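Robotik-Praktikum, Blatt 5: Lernen aus Demonstrationen

Stand: 8. Juni 2022

Heute wird endlich gegriffen! Bisher haben wir Trajektorien nur auf dem Papier geplant, ab jetzt führt ihr sie mit der eigenen Hand vor. Der Handgreifer hat dieselben Finger wie der Greifer am Arm, und das ist das Schöne daran: Was ihr mit ihm macht, kann der Arm im Prinzip nachmachen. Die Fernsteuerung (Leader-Follower, Software Flostik) kommt auf Blatt 6 dran und fühlt sich völlig anders an — freut euch drauf.

Aufgabe A: Tasse am Henkel greifen

Öffnet den Greifer ganz und fahrt so an, dass der Henkel zwischen den Fingern liegt. Erst dann schließen. Eine Demonstration beginnt mit offenem Greifer und endet, wenn die Tasse wieder steht und ihr losgelassen habt. Bitte zügig, aber ohne Ruck; der Tracker verliert bei hektischen Drehungen die Pose.

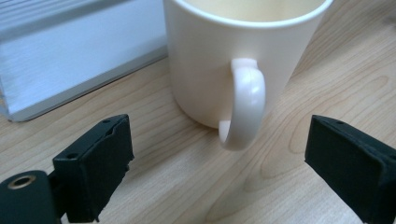
Shivam Bajpai fragte an dieser Stelle, ob man misslungene Griffe nicht gleich löschen solle, ein Netz lerne doch sonst den Fehler mit. Sehr gute Frage! Nicht löschen, sondern im Protokoll mit »F« markieren. Fürs reine Behavior Cloning filtern wir sie heraus, aber eine Demonstration, in der ihr nachfasst und euch korrigiert, ist Gold wert. Aus solchen Stellen lernt die Policy, wie sie aus einer schiefen Lage wieder herauskommt.

Pro Gruppe brauchen wir 30 Demonstrationen. Verändert dazwischen die Startposition und dreht den Henkel auch mal weg. Im November hatte der Jahrgang vor euch zusammen 2649 Stück aufgenommen, fast alle mit derselben Henkelrichtung, und die Policy war entsprechend ratlos, sobald Dinesh Nigam die Tasse ein Stück verdreht hat.

Aufgabe B: Tasse am Körper greifen

Jetzt umfassen die Finger den ganzen Becher. Von schräg oben kommen, auf beiden Seiten Luft lassen, dann absenken und schließen.
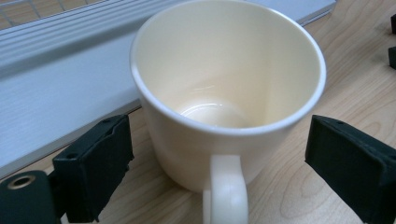
Achtet auf die Mitte: Trifft ein Finger zuerst, schiebt er die Tasse vor sich her, und der Datensatz enthält dann Schieben und Greifen in einer Bewegung. Für manche Aufgaben will man genau das, hier erst mal nicht.

Abgabe: Rohdaten in den Ordner Wirnar, dazu das Protokoll und eine halbe Seite zur Frage, worin sich eure Anfahrten in A und B unterscheiden. Zum Nachlesen Skript Kap. 6, Abschnitt »Kovariatenverschiebung«.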